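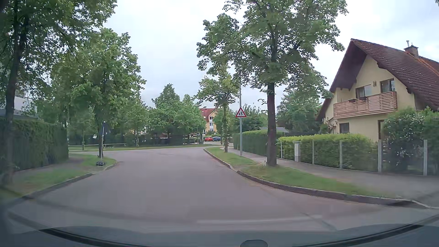

Koivisto would call the whole question badly put: a machine that can get a car down a quiet street has shown that it can get a car down a quiet street, and the washing-up is still in the sink. We agree with her more than we expected to when the work began, though for other reasons.

4.2 Does road driving tell us anything about chores?

The claim we test in this section is the one made most often in the trade press, that progress on residential roads will carry over to kitchens and workshops. Figure 3 shows the kind of street used in the driving part of the study. There is no centre line to follow. Verges and kerbs bend into the junction, hedges stand close to the footpath, and a warning sign with two walking children asks the driver to expect something that may never appear. All of this is hard. It is also a task in which touching anything is a failure.

Chores work the other way round. Folding a towel or sorting bolts is nothing but touching, and the Oltis planner, which handled the Corkutside streets well enough, had no means of representing a cloth that changes shape when it is picked up. We gave the Curkeck arm 600 attempts at four household jobs, using the same perception software as the car. It finished 90 of them without help. Most of those were wiping a flat worktop.

Figure 3. Residential road approaching a junction, Corkutside driving set.

Gu, the training set supplied with the planner, holds 3,069 labelled road clips and no indoor material at all. Its makers suggest that general skill will come with more data of the same sort. We found no sign of this. Adding the December clips improved lane position on unmarked roads and left the chore results where they were.

Koivisto's objection, then, stands in part. She holds that driving and housework share nothing worth studying together. We think they share the problem of knowing when to stop, and the arm was poor at that too.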